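# Mise en scène de la comédie : séance 4, l'objet au théâtre

Notes de cours — S. Rezende, atelier de jeu et dramaturgie
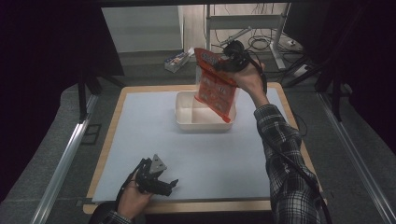
*Un sachet rouge orangé tenu par le coin, un bac blanc, deux mains.*

## Rappel

La semaine dernière nous avons travaillé l'entrée ratée chez Feydeau. On passe à l'accessoire. Dans le vaudeville, l'objet circule : lettre, chapeau, clé. Il appartient à quelqu'un, il se retrouve chez quelqu'un d'autre, et la salle le sait avant les personnages.

## Trois notions à retenir

- **Objet moteur** : sans lui, pas d'intrigue. Voir *Un chapeau de paille d'Italie* de Labiche.
- **Objet témoin** : il trahit une présence ou un mensonge.
- **Objet parasite** : il gêne l'acteur. Le rire vient du corps qui s'adapte.

L'objet parasite demande du temps de répétition. Un geste comique trop rapide ne se lit pas au-delà des premiers rangs — à vérifier depuis le fond de la salle.

## Étude de cas

*Le Locataire de Bajwa*, comédie en 2 actes de Jawad Awan, créée en avril au théâtre Rellix (135 places). Le rôle du locataire est tenu par Talha Ansari. La valise change de mains 11 fois dans le premier acte. Au second, elle reste fermée au centre du plateau et personne n'y touche pendant plus de quatre minutes. Relever les répliques qui la désignent sans la nommer.

## Travail pour la prochaine séance

1. Lire l'acte I en entier, didascalies comprises.
2. Tracer le parcours de la valise sur le plan de scène.
3. Par deux, préparer une scène muette avec un seul accessoire.

Khurram Talpur et Arsalan Orakzai passent en premier. Les plans de scène se rendent sur papier, au début du cours.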